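**Brekero** is a TV medical drama set in a small harbor hospital. Created by Bendik Nordin. 8 seasons, hour-long episodes, one double-length finale. Best known for the way it kept writing out its leads mid-season, often with no goodbye scene at all.

## Premise

Follows the night staff at Grostbridge General, an underfunded hospital at the end of a ferry line. Most episodes run two cases side by side, plus one long staff story that carries over. Early seasons stick close to the ER. From season four on, more time in the surgical wing and the staff houses up the hill.

## Main characters

- **Dr. Ines Alvarado** – trauma surgeon, lead for seasons one to five. Leaves between episodes; a letter read aloud in the season six opener explains she took a job inland.
- **Dr. Paul Bovetti** – anesthesiologist, later chief. Only character in every season.
- **Nurse Wren Tolley** – joins in season two as a guest part, made regular the year after.

## Production

Nordin wrote the pilot as a stand-alone TV movie. The network asked for a series after seeing a rough cut, and the ending was reshot so Alvarado survives the ferry accident. Interiors were built on one stage, the corridor set was reused for all three floors with the signs swaped out. Exteriors shot in May each year, which is why it is never winter in the show untill season seven.
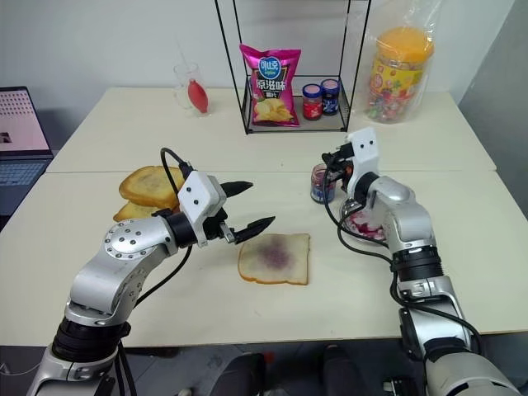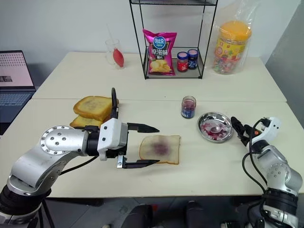
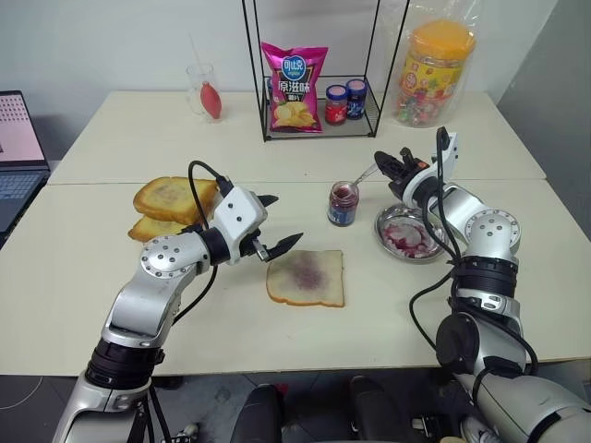
*Page maintained by: Television Drama Team, Serials Desk*

## Alvarado's exit

The most argued-over story in the run. Her last filmed scene is a short talk with Bovetti in the parking lot, nothing final about it. She is then absent for the rest of season five, mentioned twice. The letter episode ("Forwarding Address") uses old footage plus a new voice-over. Fans split. Some liked that she got to be happy off screen, others felt the marriage plot from season three was just dropped.

A return was planned for the finale and got as far as a draft script. Replaced by a phone call, other end not heard.

## Reception

Good reviews for the first three seasons, mixed after. Critics praised the quiet scenes and the sound work, less so the bomb-scare two-parter. Season six usually ranked lowest. The finale brought some reviewers back, mostly for Bovetti's last shift.

## Home release

Complete box set released Jan 28, 2022. Includes the original TV movie cut with the first ending. Deleted scenes for seasons one and two only. Commentary on the pilot by Nordin.

## See also

- List of Brekero episodes
- Grostbridge General (setting)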